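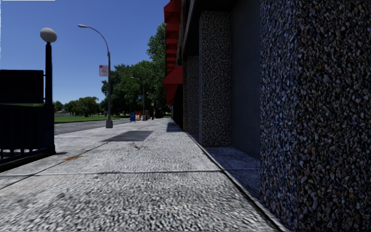 Heritage trails should be measured in minutes

Most towns that want visitors to see their old buildings end up with the same product: a numbered walking route, a folded map, and a plaque at each stop. The format is cheap and durable. It is also badly specified in most places, and the fault usually lies in the unit. Trails are laid out by distance and by number of sites. A visitor on foot has a budget of time, and neither figure converts into time without local knowledge the visitor does not have.

The old quarter trail at Clestbridge is a fair case, since I have walked it in both directions and have the printed guide in front of me. It lists 443 protected structures in the district and takes the walker past 100 of them. The guide gives the length in miles and says nothing about duration. At an ordinary pace, with a stop of one minute per structure, the stops alone use up an hour and forty minutes before any walking is counted. Add the walking, two road crossings with long signals, and the climb to the upper gate, and the trail takes most of an afternoon. The buses that bring day visitors allow them two hours. The result is predictable. People do the first third, which is the least interesting part, and turn back.

The first third is the least interesting because of how the stops were numbered. Stop 1 is next to the parking lot. The numbers then run outward from there, so the customs house, the dyers' well and the surviving length of town wall all come late. Octavio Pereyra, who drew up the original route, told me the order was set by the printer's deadline and the parking lot was the one location everybody agreed on. I believe him. Many decisions of this kind are made once, under pressure, and then cast in bronze.

A trail designed around time would start from the other end. Take the visitor's two hours as fixed. Subtract the walk back. Subtract a fifth of what is left for getting lost, tying shoes and buying water. What remains is the working budget, and it will hold perhaps six proper stops with enough time at each to read, look up and walk around the back. Six is a small number. It forces a choice about which places carry the history of the town and which are only old.

That choice is where the resistance comes from. Ishbel Rankin has argued, in print and at some length, that selection flattens a place: a district is made of its ordinary houses, and a route that skips them teaches visitors to see monuments with gaps in between. The argument is serious and I accept the first half of it. I do not accept that plaques solve the problem. A plaque on an ordinary house makes it a minor monument. The walker reads the date and the name of a merchant, and moves on knowing slightly less about how the street worked than if he had been left to look at the doors.

Ordinary fabric is better handled between stops, by choosing the streets with care. Ojeda does this well. The marked route there is short and has few signs, but it goes down the lane behind the rope works instead of along the main road, and anyone who walks it will pass the yards, the shared drains and the low back entrances where goods came in. There is no text on any of it. The route does the work, and the walker's time is spent walking.

Tamilside went the other way and put its faith in the phone. Each stop has a code to scan and an audio file behind it. The longest file I found ran 283 seconds, for a horse trough. I have nothing against the trough. But nearly five minutes standing on a narrow sidewalk in September heat, with delivery vans going by, is a real cost, and whoever wrote the script was not thinking about the person paying it. The recording is well researched. It belongs in the museum, where there are chairs.

There is also the matter of maintenance, which rarely appears in the proposals. A bronze plaque needs almost nothing. A painted sign needs repainting. An audio file needs a host, a working link and a person who notices when the link dies. At Skodik roughly half of the codes I tried led to an error page, and the remaining signs still told visitors to scan them for the full story. A sign that promises a story and does not deliver one is worse than a blank wall — it uses up attention and gives nothing back.

So the specification I would put to any town planning a trail, or replacing one, is short. Print the time in large type and the distance in small type. Put the best stop no later than second. Keep every sign readable in under a minute by an adult standing up. Make the route a loop, or else state the time for the return. Number nothing that might be removed, sold or renamed. Choose the streets before choosing the stops.

None of this calls for much money. Clestbridge could do it with a new map and a few directional markers, leaving every existing plaque where it is. The numbers on the old plaques would no longer match the map, and there would be complaints. I would put up with those for a season or two. The visitors coming off the bus at eleven have until one o'clock, and at present most of them spend it near the parking lot.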